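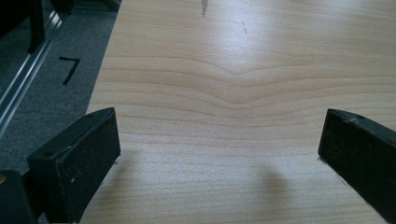
Test : pince à main Candoretti, version 2, en kit

Par Lucrezia Testa, atelier partagé Utdale
Publié le 7/9/25

Catégorie : robotique, acquisition de données
Prix payé : 438 €, port compris
Montage : à faire soi-même, visserie fournie

Contexte d'utilisation

La Candoretti est une pince à deux doigts parallèles que l'on tient à la main, avec une caméra fixée au-dessus des doigts. Elle sert à enregistrer des gestes de manipulation sans immobiliser un bras. Les séquences obtenues sont ensuite rejouées ou utilisées pour entraîner le bras qui portera les mêmes doigts. Le nôtre, baptisé Zulu, est en cours de construction à l'atelier : base sur profilé aluminium, axe linéaire de 400 mm, électronique Brengate. Les doigts du kit se montent sur les deux appareils avec la même interface, et c'est le critère qui a décidé de l'achat.

Le test porte sur l'assemblage, la tenue mécanique, la qualité du suivi de position et le comportement sur un grand panneau clair, cas fréquent chez nous. Je n'ai pas testé l'application mobile du fabricant, le traitement se faisant sur un poste fixe.

Assemblage

Le kit arrive en sachets numérotés. La numérotation suit l'ordre de la nomenclature et diffère de celui du montage, ce qui oblige à ouvrir presque tous les sachets avant de commencer. La notice existe en anglais et en italien. Les vues éclatées sont correctes, à une exception près : le ressort de rappel y est dessiné à l'envers. Monté comme sur le schéma, il force sur la butée et la gâchette ne revient pas complètement.

Les chariots des doigts coulissent sur une glissière courte. À la livraison, le jeu était acceptable à gauche et excessif à droite. La vis de précharge permet de le rattraper, mais elle se trouve sous la coque et il faut démonter la poignée pour l'atteindre. Il est préférable de régler les deux chariots avant de fermer. Un point de frein-filet faible suffit ensuite, le fort rend tout démontage pénible.

Le passage du câble de la caméra est étroit. Le connecteur ne passe que de biais, avant la pose du capot arrière. La notice place cette opération après.

Les doigts

Section rectangulaire, arêtes supérieures arrondies, surface mate. Chaque doigt présente un petit trou près de son extrémité supérieure. Je m'en sers comme repère d'alignement lors des changements, en vérifiant que les deux sont à la même hauteur dans le champ de la caméra, pince fermée.

L'adhérence est bonne sur bois brut, moyenne sur surface lisse. La poussière se voit immédiatement sur le noir et s'accroche à la surface des doigts. Un coup de chiffon microfibre humide entre deux séries en retire la plus grande partie. L'air comprimé est peu efficace. Après quelques semaines d'atelier, des rayures claires sont apparues sur les arêtes, sans conséquence sur la prise.

L'ouverture maximale suffit pour des chants, des tasseaux, des outils à main. Un panneau ne se saisit évidemment que par la tranche. Pour les séquences d'approche sur une face, la pince travaille ouverte et les doigts servent uniquement de référence géométrique par rapport à la surface.

Le parallélisme se contrôle à la cale. Doigts fermés, j'ai trouvé un léger bâillement en bout, symétrique, donc imputable aux embases plutôt qu'au chariot. Une feuille d'aluminium sous chaque embase l'a corrigé. Le fabricant, consulté par courriel, propose un échange des pièces. Je n'ai pas donné suite, la correction tenant toujours.

Suivi de position sur panneau clair

La plupart des essais ont été faits sur un grand panneau de bois clair, à l'intérieur, avec la lumière du jour. C'est une configuration difficile pour l'odométrie visuelle. Le fil est fin et régulier, presque horizontal sur toute la surface, et l'algorithme dispose de peu de points nets dans le sens du fil. Il dérive donc dans cette direction avant de dériver dans l'autre.

Le dessin en V au milieu du panneau améliore la situation. Les lignes du veinage y changent de direction et fournissent des points d'accroche exploitables dans les deux axes. Tant que ce chevron reste dans le champ, la trajectoire reconstruite est propre. Les problèmes commencent quand on s'en éloigne vers une zone de fil droit, ou quand le reflet le recouvre.

Le reflet est le second facteur. La lumière du jour éclaircit une large zone dans la partie haute du panneau et le grain s'y perd en partie. Comme cette tache se déplace sur le bois avec le point de vue, l'algorithme peut y trouver de faux points stables. Le verrouillage de l'exposition réduit l'effet sans le supprimer. Un filtre polarisant donne de meilleurs résultats, mais le kit ne prévoit aucun filetage devant l'objectif et j'ai dû imprimer une bague.

Viennent enfin les ombres des doigts, grises et à bords flous, projetées sur le bois à l'intérieur de l'ouverture. Elles suivent la pince et doivent être exclues du calcul. Le masque livré avec le logiciel couvre les doigts seuls. Je l'ai élargi vers le bas de l'image pour englober la zone d'ombre, au prix d'une perte de surface utile.

Les éléments hors panneau comptent davantage que prévu. Le bord gauche du bois contre la moquette grise, le profilé aluminium rainuré et le 7 noir marqué au sol sont des repères contrastés. Avec ces éléments dans le champ, le recalage après une perte de suivi est quasi immédiat. Cadré sur le bois seul, il échoue souvent et la séquence est à refaire.

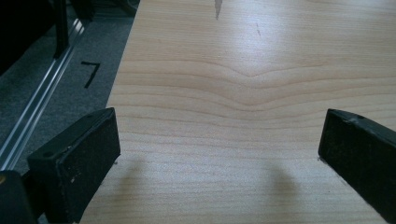

Mesures

La série de référence compte 1 438 images, caméra en exposition fixe, masque élargi, sans filtre. La pince part du bord gauche du panneau, passe au-dessus du chevron, continue dans le fil droit et revient au point de départ, repéré par une butée. L'écart entre position initiale et position finale reconstruite sert de mesure de dérive.

Avec le masque d'origine, la trajectoire ne se referme pas : le logiciel signale une perte de suivi au retour et repart avec un décalage visible à l'œil nu sur le tracé. Avec le masque élargi, la boucle se referme et l'écart résiduel reste du même ordre que le jeu des chariots. L'ajout du filtre polarisant apporte un gain faible sur cette série, plus net en fin de matinée, lorsque la lumière rasante augmente le reflet.

Mbali Magagula a répété le protocole de son côté, avec la même pince et ses propres réglages d'exposition. Ses résultats concordent pour le masque. Elle juge en revanche le filtre inutile, et sa trajectoire passe effectivement plus bas, dans la partie la moins réfléchissante du panneau.

L'ouverture des doigts est estimée par l'image, sans codeur. La valeur est stable à pince immobile. Elle saute d'un cran lors des fermetures rapides, défaut qu'un filtrage médian sur quelques échantillons corrige correctement.

Ergonomie

La poignée est inclinée vers l'arrière, ce qui convient à un travail sur table. Pour un panneau bas, le poignet se retrouve cassé et la fatigue arrive vite. Le centre de gravité est placé trop en avant à cause de la caméra. J'ai ajouté un lest dans le talon de la poignée, où un logement vide s'y prête.

La gâchette a une course longue et une résistance régulière. Les gauchers devront déplacer le bouton d'enregistrement, opération prévue et documentée.

Points positifs

Interface de doigts identique sur la pince et sur le bras.
Chariots réglables, pièces disponibles au détail.
Masque d'image modifiable dans un simple fichier.
Enregistrement fiable, aucun fichier corrompu depuis mai.

Points négatifs

Erreur de sens du ressort dans la notice.
Précharge inaccessible une fois la coque fermée.
Pas de filetage pour filtre.
Masque d'origine trop serré, ombres non prises en compte.
Équilibre vers l'avant.

Avis

Achat justifié pour un atelier qui construit aussi le bras. Pour un usage isolé, le prix se défend moins bien, une bonne part du budget passant dans l'interface commune. Prévoir une soirée de montage, une autre de réglage, et refaire le masque avant toute série sérieuse sur surface claire.

Le fichier de masque élargi et le modèle de la bague sont sur le serveur de l'atelier, dossier Zulu, sous-dossier pince. La bague est dessinée pour l'objectif d'origine et ne convient pas au grand-angle vendu en option.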